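Restocking by robot, and who signs for it
Interview, 5/29/20

Aishwarya Varma runs supply operations at Jalmont, a residential care provider where carts are filled by hand on every floor. Since the winter she has been in charge of a trial in which a humanoid robot from Iteck does part of the drawer work. We spoke by phone on Friday morning.

What the robot does is narrow. It takes single items from the top of a cart and places them in a drawer, or removes them from a drawer for return. "Sorting by expiration date stays with us," Varma said. "So does anything counted by the milligram. The robot handles closed packages, and a person confirms the drawer afterward."

The stockroom keeps over 700 item types. The trial list has far fewer, and entries are added only after a package shape has been handled on a practice cart. Small cartons went on the list first. Round bottles took longer, as the grip has to be set for a smooth wall that can turn in the fingers. Soft packets are still under review.

Before the trial, a restocking shift had 3 technicians. It now has 2, plus one person assigned to the robot. Head count did not change, Varma said, but the work did. The third position used to be the one people rotated through to rest their backs. "Now it is a standing job with a lot of watching in it. Some like it. Others asked to go back to carts after a week, and we let them."

Aishwarya Sastry was among those who stayed. She has been a supply technician for 10 years and writes the notes that go back to Iteck after each session. Her main complaint concerns drawer height. "The lower drawers are where I wanted help, and they are the slowest for it," she said. "The arm has to come in over the open edge, and it blocks its own view. I end up waiting."

She also objects to the way time is logged. A pause caused by the robot is entered under the technician's name, and the monthly sheet makes no distinction. Varma agreed that this is wrong and said a separate code will be in use from June.

Pay grade is unsettled. The robot position carries the same grade as restocking, although it requires a safety course and written reports. Varma has requested a review. Sastry said she would put the question more bluntly, and then did not.

Practice on the cart: drawers, small packages and the hands that move them. 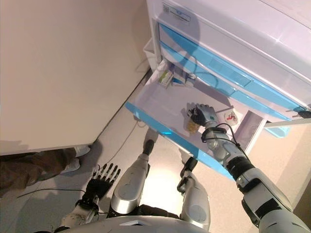
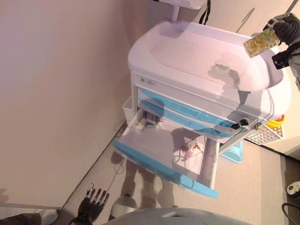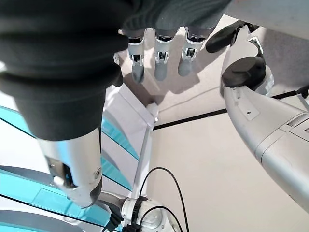
What comes next

Jalmont will decide on a second site when the current list is complete. The candidate is Drodov, where the stockroom is smaller and the carts are of an older type with stiffer drawers. Varma wants technicians from that site to spend time on the practice cart before any equipment is moved. Sastry has been asked to train them and is waiting for the terms in writing.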